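Cahier d'atelier – cellule Mallow, février, 14 h

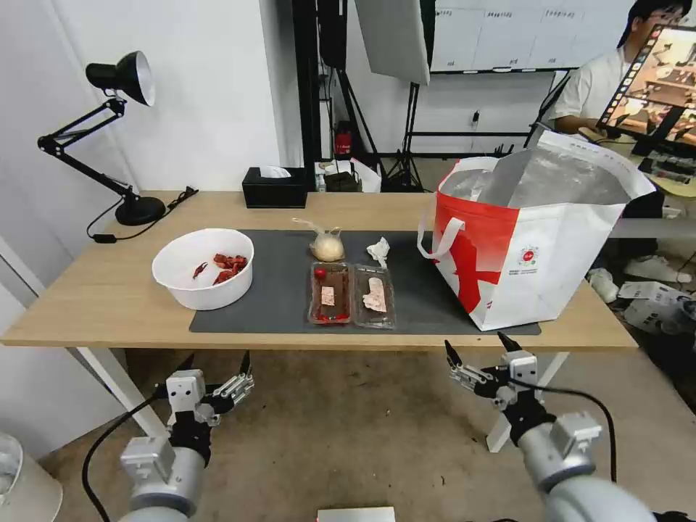 Repris le jeu au poignet droit, signalé après la série Storia. Vis de bride resserrées à 4 Nm, frein-filet remis, zéro refait sur les deux bras. Câble du bras gauche à rebrider : il fait une boucle vers le sol, côté poubelle, et je n'aime pas ça. Position de repos inchangée, doigts vers le haut au bord de la table.

Répétabilité à droite : 41 prises bonnes, 4 ratées, toutes sur l'index. Tendon à commander chez Flesley – vérifier la référence avant.

Reste à faire : sauvegarde des offsets, graissage du coude.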